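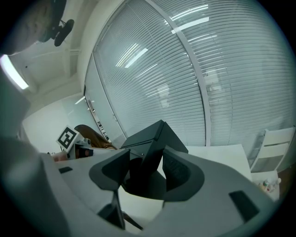
Handbook pages, edition 3, page 2

About Idholm

Hi! I'm Chiamaka Odukoya and I started Idholm with Babatunde Oyelaran, who I'd worked with at a packaging company before either of us had touched a robot. We record people doing everyday jobs with hand-held grippers, picking things up, turning them over, putting them in other things, and our clients use those recordings to teach robot arms how to do the same. If you've landed on this page you're probably thinking of hiring us or coming to work for us, and in both cases what you most need to know is how we go about it. So most of this page is rules. Sorry, I like rules.

We didn't have any at first. For our first job, a sorting project called Hudora, everybody recorded the way that felt right to them. Babatunde would set his grippers down between tries and I'd keep mine up in the air. He called a try finished when the thing was in the box, and I called it finished when my hands were back where they'd begun. The client sent the whole lot back with a very polite email, and we spent most of December redoing it. The first version of the handbook got written that month on the backs of packing slips. I still have them in a drawer.

The handbook is 40 pages now (Adesuwa would like it to be shorter, and she's right). These are the parts people ask me about.

How we record

Say the task out loud before you start. "Pick up the box with both hands, turn it end for end, put it down." If two people on the same team say it differently, stop and sort out the wording first.

Check your markers. The black-and-white squares on the grippers are how the software works out where each hand is, and a smudge or a lifted corner can ruin a morning. Wipe them with a dry cloth. If one is scratched, swap it and write the swap in the log, even if you think it's fine, even if you're in a hurry, even if you're me.

Move at the speed you'd move at home. New people always go slow and graceful, like they're handling a museum piece! It looks lovely and the robots learn to be slow. Pick the thing up the way you'd pick it up in your kitchen.

Keep the fumbles. If you drop something or have to grab it a second time, carry on and finish, then mark the try as a fumble. Don't delete it. We had a long argument over this one with a client who only wanted clean tries, and in the end we agreed to send both kinds in separate folders. They use the fumbles more than they thought they would.

For long or floppy things use both grippers, and settle which side leads before you lift. Swap the lead side halfway through the session. Ladi Chukwu, who runs our training, is left-handed and fought hard for that rule.

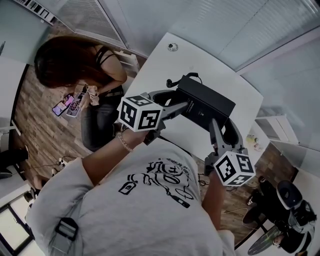 Two-handed work with a long box, one gripper at each end.

How we look after people

Fingers stay out of the jaws. I know it sounds silly with something you're holding yourself, but you stop thinking about it after the first hour, and a pinch really hurts. Open the gripper fully before you clear anything out of it.

Take your breaks. Squeezing a gripper over and over is hard on the thumb and the wrist, and people don't notice till that evening when they try to open a jar. Any recorder can call a stop at any time. You don't owe anyone a reason, and the team lead isn't allowed to ask for one in front of the others. If your hands are sore the next day, tell Ladi and she'll put you on labeling or setup at the same pay.

Ask before you record anyone. Every person who might show up in a recording gets told what it's for and where it goes, and signs the form, and that includes visitors who only came to drop something off. If someone changes their mind we pull their sessions. We give people seven days to do that before anything leaves the building, and after that we'll still do our best, but I can't promise to get a file back from a client once it's gone and I'd sooner say so up front.

Nothing private gets recorded as a prop. No real mail, no prescription bottles with a name on them, no kids' school stuff. Bring us a mug, bring us a stapler.

How we hand things over

Each delivery goes out with a notes file in everyday words. It says what the task was, who set it up (initials only), which grippers were used, what got swapped, and what went wrong. Adesuwa Shehu checks every one of them and she'll send yours back if it says "all good." She wants to know what was a bit off. Was the table nearer the window than last time? Did you change the tape? Write it down.

Three people have to look at a batch before it goes out, and the person who recorded it can't be one of them. When we were smaller this was a pain. I once had my brother-in-law trained up as a checker so we could make a deadline. We've got enough people now that it mostly just happens.

Clients get the rules too. Druvside, who we've worked with the longest, asked for their own copy and sent it back with notes in the margins, and a fair number of those notes are in this edition. The wording on cable checks is theirs (look over the cables before each session, and again after anyone has moved a chair). Ezeani wanted a stricter naming system than ours and we ended up switching everybody over to it. I grumbled at the time. It's better.

Changing a rule

Anyone can ask for a change, and you don't have to have been here long. Rafsan Mollah got one through in his second week, when he pointed out that our page on putting grippers away and our page on charging them told you to do opposite things. Write the change on the sheet by the door, put your name by it, and we talk it over at the next team lunch. If it needs trying out first, we try it on one table and keep those recordings separate from client work until we've made up our minds.

The next edition goes to print on 15th June, so if you work here and something in the handbook bugs you, get it on the sheet before then. If you don't work here and want to read the full thing, write to the office and ask for the handbook. Adesuwa will send you a copy, along with the recording form and a list of the tasks we're set up for right now.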